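4 Safe working with hand-held and paired grippers

4.1 Scope

This section sets out the rules of good practice for operating Titent grippers at a shared table. It applies to both the single-hand and the two-hand arrangement, and to all sites at which the Postness work programme is carried out. It should be read together with Section 3 (Fitting and adjustment) and Section 7 (Storage). Where a site has stricter local rules, the local rules apply.

This edition takes effect on 1st September and replaces all earlier printed copies. Sites holding the December edition should withdraw it.

4.2 Before starting work

1. Check that the operator's name has been entered in the site log and that the training record is current.

2. Wipe the table top with a dry cloth. Do not use polish or any spray that leaves a film.

3. Place bins and other containers at the margins of the table. The middle of the table is the working area and must be kept free of anything that does not form part of the task.

4. Inspect the inner face of each finger. The pad must be firmly fixed along its whole length. Slight wear at the edges of a pad is acceptable and need only be noted in the log. A pad that lifts, slides or has a tear reaching the gripping surface must be replaced before use.

5. Confirm that all screws in the fingers and brackets are seated. Tighten by hand with the key supplied. Do not use a powered driver on threaded inserts.

6. Open and close each gripper fully, three times, with nothing between the fingers. The movement should be even and quiet.

CAUTION: Keep fingertips away from the linkage while the gripper is being closed. The joints can pinch even when the gripper is moved slowly.

4.3 Starting position

Work begins and ends with the grippers open over a clear part of the table. The operator should hold this position until the recording light is steady, and should not reach for the first item before then.

In the two-hand arrangement, the grippers should be held apart so that neither set of fingers lies in the path of the other. The operator may choose the exact angle of approach, provided that the gap between the fingers remains open and in view.
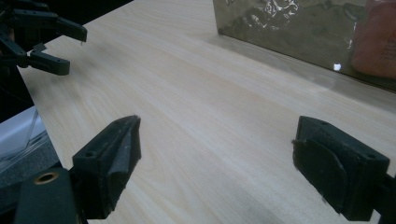

Once the starting position has been held, the operator may proceed to the first item on the task sheet. Items should be taken one at a time. The second gripper may steady an item or receive it, but it should not be used to push the first gripper into place.

4.4 During work

1. Approach each item from above or from the side at a moderate and constant speed.

2. Close the fingers until the item is held, and no further. Extra force shortens the life of the pads and may mark soft packaging.

3. Do not strike the walls of a bin with the fingers. Clear plastic walls are easily scratched, and marks on them make the contents harder to make out.

4. When passing an item from one gripper to the other, pause with both grippers closed on the item before releasing the first.

5. If an item is dropped on the table, it may be picked up again and the task continued. If it falls to the floor, stop, set the grippers down and note the event.

Note: Loads of more than 125 grams require the reinforced arm described in Section 3. The standard arm must not be used for such loads – this applies even where the lift is a short one.

4.5 Stopping and reporting

Any person present may call a stop. The operator must then open the grippers, if it is safe to do so, and lay them flat on the table with the fingers pointing away from the body.

The following must be reported on form 17 before work is resumed:

– a loose finger, bracket or insert
– a pad replaced outside the normal schedule
– any pinch or cut, however minor

Completed forms are kept at the site. A copy is sent to the Skotuline office with the monthly return.

4.6 Replacement parts

Pads are supplied in packs of 100 under order code 134. They must be fitted in pairs, and the old pads discarded. Pads from different packs should not be mixed on one gripper.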